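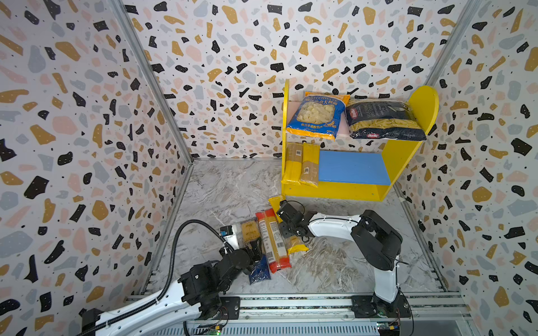
> Can I take a bicycle on the Irness ferry in May without booking it?

Bicycles go free on the Irness boat in May, but you do have to reserve a space for each one when you buy your own ticket.

> We're a party of 2 and would like the early sailing, if it runs
> that month. Also, is there any food to be had on the other side?

The early sailing does run, and it's a lovely one, with the light coming up behind the Inau rocks and hardly anyone about except the gannets. It goes on the Amach, the smaller of the boats, and she has room for 19 bicycles, so I'd get in soon if I were you. We left it to the last minute one year and ended up waiting on the pier with our flasks until the afternoon, though I must say it was a very pleasant pier to wait on!

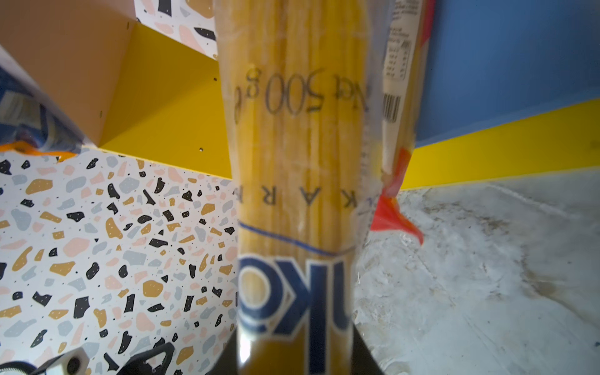

Food on Irness is a bit thin before the summer. The tea room opens when it opens (there's a board by the slipway) and the shop keeps short hours, so if you're staying in the bunkhouse I'd carry your supper over with you. Dry spaghetti in a 500g packet like this one is what usually goes in our pannier, along with a jar of something and a good lump of cheese. The kitchen has big pans and you're welcome to use them, and you'll very likely end up sharing a table with whoever else came over.

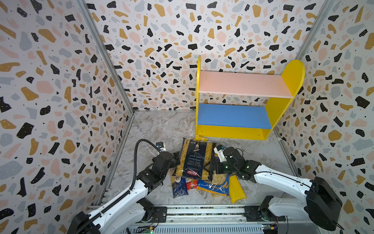 GETTING TO THE PIER

Take the 444 bus from the station and stay on right to the end. It won't carry bikes, I'm afraid, but the lane is flat and takes you past Vörös, the red boathouse, where you turn left for the water. Allow yourselves 2 hours from the station if you mean to stop for photographs, and you will. Do write and tell the list how you get on, I always love hearing about people's first crossing.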